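Clearing and Resetting a Small White Table

We have a white table with a curved edge near the front door, and for years it was where everything landed. Mail, keys, receipts, half a roll of tape. I now clear it once a month and put back only what I want to look at. The whole job takes 40 minutes if the surface needs a proper wash, less if it doesn't.

Start with a tray or a shallow box. Put everything from the table into it, including the things you plan to keep. Cleaning around objects leaves rings and dust lines that show up badly on white.

Washing the top

Use a soft cloth, warm water and a drop of dish soap. Wring the cloth out hard. Wipe in long strokes following the curve, then go over it again with plain water and dry it with an old cotton T-shirt or a dish towel. Soap left on a white surface turns dull and picks up fingerprints.

For cup rings, lay a damp cloth over the mark for 8 minutes and then wipe. If that doesn't shift it, make a paste of baking soda and water and rub lightly with a fingertip. Don't use the green side of a sponge. I did that on our first table, a Lendeck, and the scratched patch held dirt from then on.

Ink is harder. A little rubbing alcohol on a cotton swab usually takes it off, but try it on the underside first. Some painted finishes go sticky.

Dried flowers

Dried flowers collect dust and most people throw them out when they start to look gray. They can be cleaned. Take the bunch outside, hold it head down by the wrapped end and give it a few light taps. Then use a hair dryer on the cool, low setting from arm's length. For anything still stuck in the petals, a soft makeup brush works.

Keep them out of direct sun. Pinks go first, then the green in the stems. Ours lasted two summers on the side away from the window and one summer on the sunny side. Steam is bad for them too, so the bathroom is out.

If the bunch is wrapped in paper, check the base for crumbs of stem and shake them out before you put it back. A bunch lying flat sheds less than one standing in a vase, and it doesn't get knocked over. If one stem has worked loose, you can leave it trailing across the table. I like it better that way. 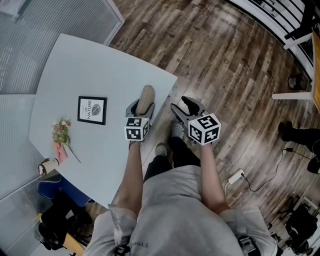
Small framed prints get greasy along the bottom rail where people pick them up. Spray the glass cleaner on the cloth and never on the glass, or it runs down behind the edge and stains the mat. A white mat shows a water mark for good. Dust the frame with a dry brush first, mostly the inside corners. Black frames show every speck, so I do ours last, after the rest of the dust has settled.

Craig Rennie, who used to frame pictures in the unit next to the Holst paint store, told me to put four small felt dots on the back corners of any frame that gets laid flat. They cost next to nothing, they stop the frame from scratching the tabletop, and they make it easier to get your fingers under it.

Cups on a display table

Check the bottom of a cup before it goes on a white surface. Many have an unglazed ring that is as rough as sandpaper. You can smooth it by rubbing it in circles on a sheet of wet 400 grit paper laid on the counter, or stick on a felt pad cut to size. Felt comes off in the dishwasher, so only do that with a cup used for pencils or loose change.

A light-colored cup gets a brown film inside if it is used for tea. Baking soda and a wet cloth take it off. Rinse twice.

Putting things back

Set the tallest item down first, near a back corner, and work outward. Leave a hand's width at the edge of the table. Things at the edge get caught by sleeves and bags, and on a wood floor a dropped cup is a broken cup and often a dent as well.

Sweep the floor under and beside the table when you're done, especially after handling dried flowers. The bits of petal get walked into the next room – a dry dust mop picks them up better than a broom.

Whatever is left in the tray at the end goes somewhere else. The keys have a hook now. The tape is in the kitchen drawer.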